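Otance Craft and Reuse Circle
Minutes of the July meeting
Held in the back room at Radel Hall, 7:00 p.m.

Opening

The chair opened the meeting with a big welcome, especially to the members joining us for the first time. What a turnout for the middle of summer! Minutes of the June meeting were read and approved with one correction: the glue guns belong to the circle and were not on loan from Dekker.

Report on the charm drive

The charm drive went far better than any of us hoped. We asked for old jewelry, loose beads, key rings and odd findings, and 332 donations came in by the closing date. Dekker kept a drop-off point by the front counter for the whole drive and has offered to do it again next year, which got a round of applause. A thank-you card was passed around for signing.

Sorting is well under way. Beads are done, chains are mostly done (the knots are something else), and charms are being sorted by kind before they are sorted by color. Several members spoke up for keeping the wire pieces together as their own group. They catch the light beautifully and they would be lost in a tray of heavier charms. Agreed.

Boxes and storage

There was a long and cheerful discussion about cardboard. We have been reusing shipping boxes for everything, and members are very fond of them, but some have reached the point where the top edges are ripped and the flaps are gone. One view was that a torn box is fine for sorting into, just not for stacking or carrying. Another was that a torn box should go straight to the cutting pile, where the good panels can become backing cards. 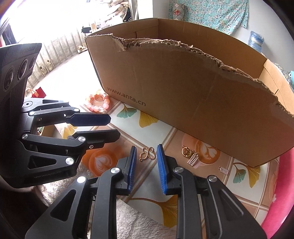 It was settled that big boxes with a ragged rim stay on the table as open bins while sorting goes on and then get cut down when we finish. Anything small, such as a single charm or a jump ring, goes in a lidded tin at the end of the evening and never in the bottom of a large box. We lost a very nice clasp that way in the spring and would all like to avoid a repeat.

A member asked whether the printed panels could be used too. Yes, please! Lettering on the back of a card looks great, and the kids' table loves it.

Table coverings

The patterned covering is staying. It protects the tabletop, it wipes clean, and everyone likes it. The one complaint was that thin gold pieces can be hard to spot against a pattern, so plain felt mats will be bought for the fine work. Spending approved for 4 mats, to be tried at the next session before we buy more.

Backing cards

The samples cut from corrugated board were passed around and were a hit. The board holds a charm well if two small holes are punched and the wire is looped through from the front. We need 104 cards for the fall fair and have made a good start. Members taking cards home to finish should write the number on the sign-out sheet.

A suggestion to round the corners was tried on the spot with the big punch. It looked lovely on thin card and crushed the corrugated one flat. Square corners it is.

Skavum fall fair

Our table at the Skavum fair is confirmed, same spot as last year, near the side entrance. The organizers expect 4,000 visitors over the weekend, so we will want plenty of low-priced pieces out front. Ideas for the display included a branch with charms hanging from it, a butterfly and bird corner, and a make-your-own tray for children. The branch and the tray were adopted with great enthusiasm. The butterfly and bird corner depends on how many we have once sorting is finished.

Action items

Buy felt mats before the next session.
Finish untangling the chains.
Cut down the worn-out boxes and save the flat panels.
Bring lidded tins, any size, labels off if possible.
Send the thank-you card to Dekker.
Look for a good branch, dry and not too wide for a car.

Other business

The room is ours until 9:30 p.m. from now on, an extra half hour. Cheers all around. Please still fold the chairs.

Meeting closed at 8:50 p.m., and most people stayed to sort.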